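Saturday, August 21, 2021

Bench update from the Curkach workshop! I've been at the two-handed rig all week, and both hands finally talk to the same controller. The left one still lags a bit — I blame my wiring, not the Pirkex board.

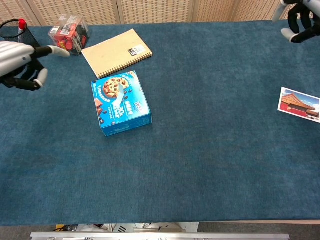

Next job is the finger tension, so I've ordered 100 feet of cord (way too much, I know, but it was cheap). If you've got a spare crimper, bring it by and I'll trade you cookies.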